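Keep the Desk, Lose the Drawer

By Adelmo Bellini

Every article on tidying a desk says the same thing. Take everything off it, wipe it down, and put back only what you need. I have followed that advice four times in my working life and I've stopped. The desk looks fine for an afternoon, the things I took off it go in a drawer, and then I have a drawer I can't open without a ruler.

My view is that a desk should carry whatever you touch or look at in a normal day, and that the drawer underneath is where the trouble is. If I had my way most desks would be sold without one.

I started thinking about this in August, when the Grernunance office moved to a smaller floor and we were each told to pack our own things. I had been at the same desk for 579 working days, going by the door log, and I expected the top of it to take the longest. It took ten minutes. The drawer took the rest of the morning. There were chargers for phones I no longer own, three sets of the same hex keys, a Drelik catalogue with a page folded down for something I must have wanted, and sachets of sugar that had set hard. I put 196 separate items in the skip or the recycling. I know the number because we had to fill in a disposal sheet, and I filled it in properly, to the irritation of the person behind me.

Nothing I threw out had been on the desk. That seems to me the strongest point in the argument. Things on a desk get used or they get in the way, and if they get in the way you deal with them. A thing in a drawer asks nothing of you for years.

People who like a bare desk will say that clutter is distracting, and I accept that some of it is. A pile of unopened post bothers me as much as anyone. But the bare-desk people tend to put everything into one heap and call it clutter, so that the mat with a cartoon on it is treated the same as the unpaid invoice. One of those is a job waiting to be done. The other is a thing somebody likes. 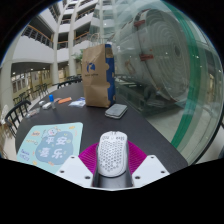
I would defend the mat in particular. It costs very little, it gives the wrist somewhere softer than the tabletop to rest, and it's usually the only item in an office chosen by the person who has to sit there. The chair came from a contract. So did the screen. If somebody wants a bit of colour, or a few cheerful words, or an animal with a silly face beside their keyboard, I can't see who is harmed. Our old clear desk policy at Grernunance ran to 2 pages and spent most of the first one on personal items. The word 'confidential' came up once, near the end.

Paper bags are a harder case. I used to be strict about them. A bag on a desk meant lunch, and lunch on a desk meant crumbs. Since the move I have softened. A stiff paper bag will stand up by itself, and it makes a perfectly good bin, or somewhere to put the things that are going home. I keep one at the back of my desk now for that second purpose. When it's full it goes home with me, which is more than I can say for anything I ever put in the drawer.

The one place where I agree with the tidy school is equipment. You need one mouse. You don't need the old one kept behind the screen in case. I had an Illis that I held on to for years after I replaced it, and when I finally plugged it in the wheel scrolled in one direction only. Spare equipment should be in a cupboard with a label on it, where a colleague can find it, or it should go. Arango, the firm on the floor above us, has a shelf by the lift for exactly this, and I have had a decent keyboard off it.

As for buying things to hold your things, I would hold off. Desk organisers are drawers without a front. I once spent most of 200 pounds on a set with trays and a pen tower, and within a month the top tray held sugar sachets.

My new desk has no drawer. I asked for one without, and the facilities people had to check whether they had any. It has a screen, a keyboard, a mouse, a mat, a mug, the bag and generally some paper. A visitor last week told me it looked busy. I said it was, and we moved the mug over so he could put his laptop down.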